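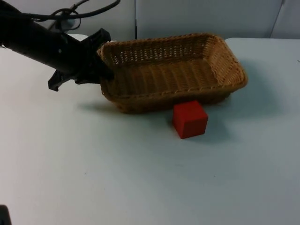 Putstead Rectangular Woven Basket, Shallow
Item group: Storage and Serving / Open Baskets
Supplier: Horkau

General

The Putstead is a shallow, open-top basket for shelf, counter and table use. The body is rectangular with rounded corners and flared sides. It is woven in a fine basketweave from light brown strands and finished at the top with a braided band slightly thicker than the wall. There is no lid, liner or separate handle. The basket is lifted by the rim at the two short sides.

Typical contents are bread rolls, folded napkins, mail, remote controls, toiletries, small toys and building blocks. The low wall keeps contents visible and within reach from any side. It is not suited to loose fine goods such as rice, beads or screws, which can pass through the gaps in the weave.

Construction

Wall: single layer, woven, flared outward from base to rim
Rim: braided band, continuous around the top edge
Base: woven, single layer
Color: natural tan. Shade varies between batches and within a single basket
Finish: none. No stain, paint or lacquer is applied
Feet: none

The baskets are woven by hand over a form, so small differences between pieces are normal. One short side may stand slightly higher than the other. Horkau accepts a difference in rim height of up to 2 percent of the overall length and does not treat this as a defect. Strand ends are tucked to the outside of the wall and trimmed. An end that works loose can be cut back flush with small scissors – do not pull it.

Stacking and storage

The flared sides allow empty baskets of the same size to nest. Limit stacks to 63 cm in height. Taller stacks press the lower rims outward, and the shape does not fully recover. Do not place filled baskets on top of each other. Turn nested baskets apart gently at the short ends if they bind.

Load

Maximum evenly distributed load is 3,000 g with the basket resting on a flat surface. When carrying, support the base with one hand for anything heavier than bread or linens. Lifting a loaded basket from one end puts the full weight on the braid and may open the corner below it.

Care

Remove crumbs and dust with a soft brush or a vacuum cleaner on low suction. Wipe with a damp cloth and leave to air dry, rim up, away from radiators. Do not soak. Not dishwasher safe. Keep indoor humidity below 75 percent in long-term storage; mildew can form on the underside where air does not circulate. Direct sun will lighten the strands over time.

For unwrapped food, use a cloth or paper liner. Liners are sold separately under the Grarnari name and are cut with enough overhang to cover the rim.

Ordering

Sold singly or in nested packs. Packs are matched for size but not for shade. Customers who need a close color match for a row of shelving should say so in the order notes, and Inês Tavares in the warehouse will select from one batch where stock allows. Orders received by noon on Wednesday leave with that week's shipment.

Returns are accepted on unused baskets with the hang tag attached.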